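Platstead publishes gripper comparison for household shelf work

Platstead has released the results of a comparison between two end effectors for domestic robot arms. The Curov uses broad, rounded fingers. The Jeris is a narrow parallel design with flat pads. Both were run on the same arm model, with the same controller settings, in a simulated kitchen.

The comparison covered 1588 simulated trials across seven tasks, most of them at an open refrigerator. Bowls, small food items and glass shelves were chosen for their awkward contact geometry. Each task was repeated from three starting poses, and the controller gains were left unchanged between grippers.

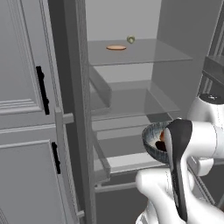
Why was the comparison run in simulation?

Simulated trials can be restarted from an identical state, so a difference in outcome can be traced to the gripper. Physical tests are planned as a separate stage.

The Curov held tilted bowls with fewer slips at the rim. The Jeris needed less clearance between shelves and was quicker to release. Neither design did well with round items placed close to a rear wall, where the wrist ran short of room before the fingers could close.

"We had expected finger width to matter most," said Wellington Godoy, who led the work at Platstead. "Wrist clearance had the larger effect. A wide finger on a slimmer wrist would be worth testing – we have not done that yet."

The arm was driven by the Barbosa controller, release 2, with force limits set at the joints. Contact friction was fixed for each material and was not tuned to favour either gripper. Trials in which the arm touched a shelf edge were logged separately and are listed in the results by task.

Trial logs, task definitions and controller settings are available from Platstead on request. Physical tests of both grippers are due to begin in December.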